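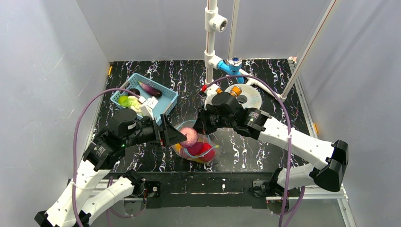
Equipment Plan and Budget for the Two-Arm Packing Cell
Final year group project, report 2 of 3
Submitted 27th January

1. Purpose

Our group was asked to plan the equipment for a second packing cell, to be used by next year's students. The task is the same as in our own cell: two arms work together to put fruit and vegetables from a basket into a bag. The department has set a limit of £3,726 for everything apart from the arms, which are already paid for from another fund.

2. What the task needs

Packing into a soft bag is harder on equipment than packing into a box. A clear bag with a coloured rim has to stay open while items go in, so both grippers must be able to reach the rim from their own side. This sets the distance between the two bases. If they are too far apart, one arm ends up nearly straight and loses accuracy.

The items also matter. We use round pieces, leafy pieces and one long aubergine, and the fingers have to cope with all of them. We looked at buying a wider gripper from Madix but decided against it. The fingers we have can be changed in a few minutes, and a spare set costs £22.

3. Suppliers

We asked two firms for prices. Clokmont quoted for the countertop, side walls and front beam as one order, with delivery in six weeks. Stustix was cheaper for the beam alone but does not supply walls, and we would have had to cut our own. We chose Clokmont.

Hoses and cable covers were left out of our first draft by mistake. They came to £92 for both arms - not a large sum, but it took us over the limit and we had to drop the second set of wrist module spares.

4. Items we would buy first

Countertop, walls and front beam (Clokmont)
Mounting plates and fasteners
Hose and cable covers, both arms
Spare gripper fingers, 6 sets
Bags and baskets
Plastic produce for practice runs

The countertop should be ordered before anything else. The mounting plates cannot be drilled until the beam has been measured in place.

5. Problems and open points

The Habte room has only one suitable wall socket. A new one has to be requested through the estates office and we have no price for it yet. We also have not settled whether a plain top would be better than a patterned one. Our tests on this were too short to use.

If the order is approved this term, the cell could be built in July, when the room is free.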